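Reading time: 3 min

7.4 Hand does not close or stops partway (code 407)

Code 407 means a hand was told to move and the fingers did not reach position within 3 seconds. The arm holds where it is and the hand loses drive. On the units at Isedport the usual cause was a wrist cable that had caught or pulled.

CAUTION: An arm in hold is still powered. Press the stop button before you put your hands near the wrist or fingers.

1. Press the stop button and wait for the base light to turn amber.
2. Support the forearm from below. It can drop a little when the brake is released.
3. Follow the cable from the wrist back along the forearm. Look for kinks, flat spots or a loop caught on a joint cover.
4. Unplug the cable at the wrist, check the pins and plug it back in until it clicks.
5. Move each finger by hand through its full travel. Do not force a finger that resists.
6. Release the stop button and run Hand Check from the Puvcombe panel. Stand clear of both arms.

Note: Leave slack in the loop at the wrist. A cable tied down tight will bring the fault back – often within a day.

Head view, both arms forward, hands open:

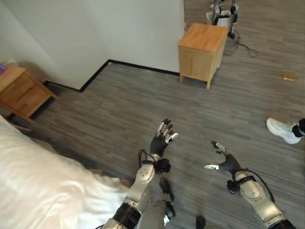
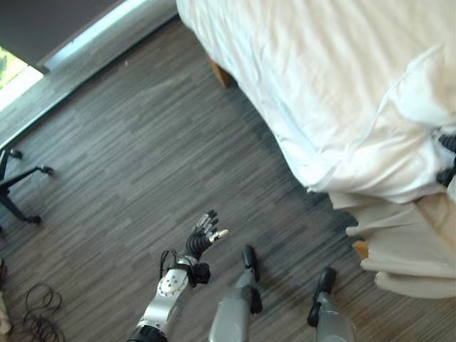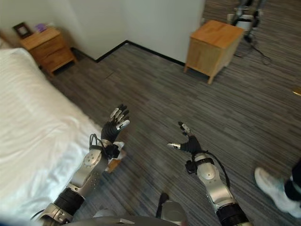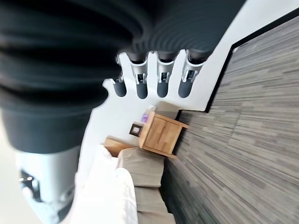
If Hand Check fails twice in a row, do not run it again. Save the log, write down the software build (3406 or later is needed for the log to be complete) and send both to Karamanlidis service. Keep the unit switched off until you hear back.

If the hand passes but the code returns during a bedroom routine, lower the arm speed to 13 percent and repeat the routine once. A fault that shows only at full speed points to the cable. A fault at any speed points to the finger drive – see 7.5.

Units set up at Skedimcombe before June have the older cable clip. Replace it before returning the robot to use.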